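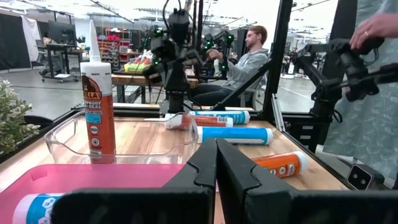
How long should a silicone joint be left before it is exposed to standing water? In the Elville trial, joints left for 70 hours lost no more adhesion than those left for longer, and we take that period as the working minimum.

4.2 Curing time and adhesion

Sealant is commonly sold in a rigid tube with a tapered nozzle (Figure 3), and the bead width depends on where the nozzle is cut. We cut every nozzle to the same bore so that width could be left out of the analysis. Joints were laid between glazed tile and painted softwood in the test room at Elville, using the Hirkier jig described in Section 3.

Figure 3. Tube of sealant with white tapered nozzle, upright in a clear plastic bin.

Each batch held 32 joints. Half were kept in dry air and half in the damp cabinet, and all were then flooded and pulled apart on the Filo bench at a constant rate. Failure was recorded as adhesive where the bead came away cleanly from either face, and as cohesive where the bead itself tore.

Joints on tile failed cohesively in nearly all cases. Those on painted softwood were less consistent – the paint film often lifted before the sealant did – and we report them separately in Table 5. Damp air shortened the time to a firm skin but had little effect on final strength, in line with the earlier Gallardo series. Cycling the load 2,000 times before flooding widened the spread of results on softwood and left the tile results unchanged.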